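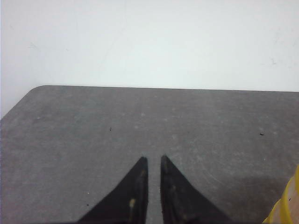

Care of matt grey tabletops standing against a painted wall

Sheet 109, workshop and utility room series
Compiled by Kylie Brunton, with notes on paint from Kuldeep Grewal

Scope

This sheet covers flat grey tabletops with a matt or mottled finish, and the strip of white emulsion wall behind them. Gloss tops, oiled timber and bare metal are dealt with elsewhere in the series. A mottled grey top hides light soiling well from standing height. Small specks, crumbs and grit are easily missed and should be looked for with the eye close to the level of the surface, looking towards the window.

Identify the surface first

Matt grey finishes are sold on laminate, solid composite and natural stone, and they can look alike when worn. Check the underside or the edge before choosing a cleaner. If the underside is chipboard, treat the top as laminate. If the same material runs through the full thickness, put a drop of water on it and wait five minutes. A darkened patch means the surface is porous and acid cleaners, including vinegar and lemon, must not be used. If neither test settles it, use washing-up liquid in warm water and nothing stronger.

Daily cleaning

1. Remove loose specks dry, before any water goes on. A soft hand brush or the brush head of a vacuum cleaner is suitable. Hard grit dragged under a wet cloth will mark a matt finish.
2. Brush from the wall towards the front edge. Brushing along the wall packs dust into the joint.
3. Wipe with a microfibre cloth, 300 gsm or heavier, wrung out until it no longer drips. One fold of the cloth per pass, then turn to a clean face.
4. Go over rounded corners separately. The cloth tends to lift there and leaves a crescent of dust just inside the curve.
5. Dry with a second cloth. Water left to evaporate in a hard water district leaves pale blotches, and these are more obvious on grey than on any other colour we have tested except black.

Do not use cream cleaner or the green side of a sponge. Both polish a matt surface unevenly and the shiny patch cannot be put back.

Pale dusty patches

Patches that disappear when wetted and return on drying are either cleaner residue or limescale. Try residue first. Wash with plain warm water, change it, and wash again. On laminate only, limescale can be treated with one part white vinegar to four parts water, left for two minutes and rinsed twice. Colta surface wash at the dilution on the bottle gave the same result in the Altham workshop and smelled less.

Patches that stay visible when wet are wear. Leave them alone.

Scratches

Run a fingernail across the line. If the nail does not catch, the mark is usually a scuff deposited on the surface by something softer than the top, and it will come off with a damp cloth and a little bicarbonate of soda rubbed with one finger. Try this near the back edge before using it at the front. Fine diagonal lines in the middle of a table generally come from items being slid towards the person working there. Felt pads under trays and small appliances will slow the wear, provided the pads are brushed out when they pick up grit. 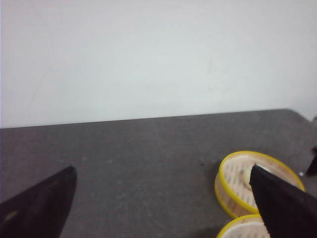 If the nail does catch, the line is cut into the surface. On laminate there is no repair beyond a colour-matched filler, and on a mottled pattern the filler often shows more than the scratch did. On solid composite a single scratch can be reduced with 2000 grit wet-and-dry paper, used wet, in small circles and with no more pressure than the weight of the hand. Stop every ten strokes, dry the area and look. The sanded patch will be smoother than its surroundings, so blend outwards until the change is gradual. Natural stone should go to a mason.

Wall marks above the tabletop

Thin grey streaks low on a white wall are common where a table stands close to it. Chair backs, cables, box corners and the table edge itself will all leave them. Work in this order:

Dry white eraser, the drawing office type, in one direction only.
Damp cloth with a trace of washing-up liquid, followed by a clean damp cloth.
Melamine sponge, lightly. It is an abrasive and will leave a sheen on matt emulsion if used for more than a few strokes.
Touch-up paint.

Kuldeep Grewal's note on touching up: keep a labelled jar of the original paint, because two tins of white with the same name can differ enough to show in side light. Our own walls are Plestgate 2084, and a fresh tin bought in February dried visibly bluer than the old. Apply with a small foam roller, not a brush, and feather the edge while it is still wet. A brushed patch on a rolled wall can be seen from the door.

The gap between table and wall

Either close the gap or keep it wide enough to clean. A table pushed hard against plaster rubs it every time someone leans on the front edge. Where the table must touch, fit clear bumpers to the back edge, one near each end. Where it can stand off, allow the thickness of a hand so that a cloth can be passed down behind.

Check that the legs are level after moving the table. Adjustable feet should be turned with the weight off them. The Rajput pattern of foot has a locknut above the thread which must be slackened first, and forcing it strips the insert.

Maintenance intervals

Brush and wipe: after each use.
Wash twice and dry: weekly.
Wall eraser pass: monthly.
Feet, pads and bumpers: every six months.
Touch-up paint: when the eraser and the damp cloth no longer shift the marks.

Cloths used on the tabletop should be washed without fabric conditioner, which coats the fibres and leaves smears on grey.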